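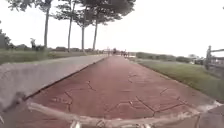

Miyuki Tanabe has walked the Skallside path most mornings for eleven years, usually before seven. She lives 400 metres from the start of it and knows where the surface is good and where it isn't.

"The red part cracks," she says. "You feel it more on wheels than on foot. My grandson has a scooter and he goes over to the grey side without being told."

She took on the path newsletter in June, when Wakana Oda moved away. It goes out to 141 households, on paper, and most of the letters she gets back are about paving. People want to know if the red surface will be patched or taken up altogether. She has asked the council twice and been told that it is on a list.

"I don't mind it being on a list. I'd like to know how long the list is."

Her husband Takeshi runs on the path and has a different view. He says the cracks are shallow and that he would sooner see money spent on trees. The tall ones on the grass give a bit of shade in summer, but there are long gaps further along, and he would like young ones put in now. "It takes twenty years to get anything you can stand under," he says.
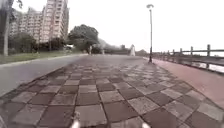
The tiled stretch is the part they agree on. Miyuki likes the pattern, and Takeshi likes that a single square can be lifted and put back without a whole crew turning up. It gets dirty, he says, and the pale squares show it first. He doesn't think that matters much on a path.

She keeps off the pink lane when the cyclists are out, though she has used the railing to stretch her calves – "everybody does" – and once left a pair of gloves on it that were still there the next day.

The next newsletter will have a form asking readers which surface they use and what for. Wakana Ueda is doing the layout. Miyuki wanted it kept to one side of paper, and they have settled on 2 questions and a space for comments.

"They'll all write in the space," she says. "That's fine. I read them with my breakfast."

Forms can be handed in at the Pikis café until the end of the month.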